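Bikero Starter Kit: your questions

Hi, I'm Thiện Đặng. I put the Bikero kit together and I answer the mail too, so if you've written to us at Dekham you've probably heard from me already. These are the things people ask most.

What do I get for my money?
The arm, the gripper, a power supply, a bag of wooden blocks and a printed mat to work on. You also get a year of Covik, our control software. You bring the laptop and the table.

Do I need to know how to code?
Nope! Covik has a record button. You move the arm by hand, press save, and it plays the move back. If you do like to code, there's a Python library and you can skip the buttons completely.

How long does setup take?
Give it 40 minutes the first time. Most of that is clamping the base down and running the calibration, which is slow and a little boring (go make coffee). After that it starts up in a minute or so.

Is it safe around kids?
The arm stops when it bumps into something, and it's not very strong to begin with. I'd still want an adult in the room for anyone under 12, and long hair tied back.

Can I buy just the gripper?
Yes, it's sold on its own as the Kiều. It fits our arm right out of the box, and we have an adapter plate for a few others. Write to me before you order and tell me what you've got, because I'd hate for you to pay shipping twice.

What should I try first?
Picking up one block and putting it down again. I know, not thrilling. But do it 30 times from different spots and you'll learn a lot about where the arm likes to be. Then put two blocks close together and try to take only one. That's where it gets fun, and where you'll do most of your swearing.

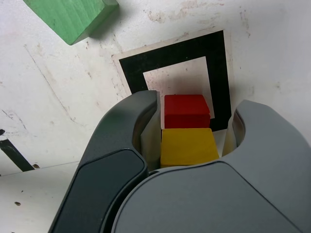

Go in slowly, open the fingers a bit wider than you think you need, and check the gap on both sides before you close. If you keep knocking the neighbor over, turn the wrist a little and come in again.

Do the pads wear out?
They do. We sell them in packs of 4, and swapping one is a two-minute job with the little hex key from the box.

What about returns?
You have 30 days. Scuffs from normal use are fine, just send all the parts back.

When do you answer email?
Weekdays, usually the same day. If you write late on Friday, you'll hear from me after the weekend.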